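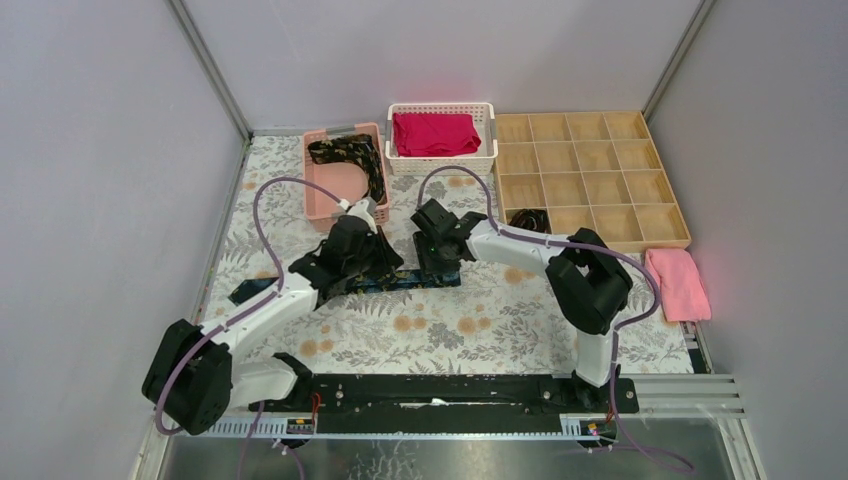 Wanholm Street Market, traders' meeting, February. Imelda Manalastas took the chair and started with the state of the covered hall roof, which has leaked since the autumn. She read out the reply from Famville, who hold the contract, promising a "phased response". Wenceslao Palacios asked what the first phase was and the chair said the letter did not say. He sells cloth and scarves from under the worst of it, and said he would not be putting out stock like the black cloth with the gold pattern, or the magenta one folded in its white basket, on a promise. Mr Palacios wants a date in writing. Agreed to ask again, without much hope.

Present: Imelda Manalastas (chair), Mieczysław Kurek (minutes), Nicanor Huerta, Wenceslao Palacios, Damián Barrera.

1. Last meeting
Minutes accepted. Mr Huerta said three of the actions had been carried over so often they should be struck out. Left in.

2. Pitch fees
The council proposes a yearly fee of 790 for a corner pitch and 500 for the rest. Mr Barrera asked what traders would get for it that they do not get now. The paper mentions "improved footfall". Nobody present had seen any figures behind this, and the chair has asked for them twice. Mr Huerta said the last rise was also going to improve footfall and the side gate was then shut for eight months. Objection to be sent before Thursday.

3. Card readers
Uvby have offered readers to all stalls free for the first quarter. The charge after that is on page six of the leaflet, in small type. Mr Palacios is willing to try one. Mr Kurek is not — he would like to know what happens when the signal drops, as it does most mornings by the fish end. No group deal to be signed.

4. Balance
3657 in the account. Mr Barrera questioned 300 paid to Beltrán for banners, two of which spell Wanholm with one "n". The chair will ask for a refund or new banners.

5. Spring open day
Ties, scarves and other printed goods to go on the front tables if it is dry. Mr Huerta doubts that it will be.

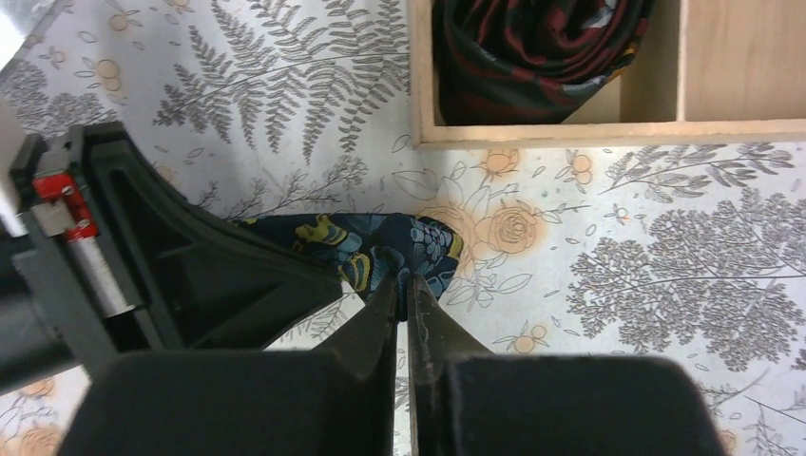
6. Any other business
Mr Barrera asked again about the bins. The chair has no news about the bins.

Closed at 8.40 pm. Next meeting when the council replies.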